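Flumton College revises its written style guide

6/16/21

Flumton College has released a revised edition of its written style guide, which sets out the conventions staff are expected to follow in course outlines, public notices and correspondence with students. The new edition replaces one that had been in use for 11 years.

The revision was led by Soudabeh Tabrizi of the college's language office. Staff submitted 308 comments on a draft circulated in May, most of them concerning commas, capital letters and the singular "they".
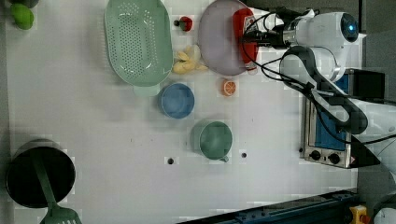
Under the new guide, "they" is accepted for a person whose gender is unknown or not stated. Job titles take a capital only when they come directly before a name. The serial comma remains optional, but writers are asked to use it where a list could otherwise be misread. Spelling continues to follow Australian practice, with "organise" and "recognise" preferred to the forms in "-ize".

"Several entries in the old edition were presented as rules of grammar when they were matters of preference," Ms Tabrizi said. "The new text marks the difference clearly."

Afshin Sharifi, who teaches composition at the Rultport campus, will run 18 short workshops for staff. Enrolments are open through the language office, and printed copies of the guide are available at both campus libraries.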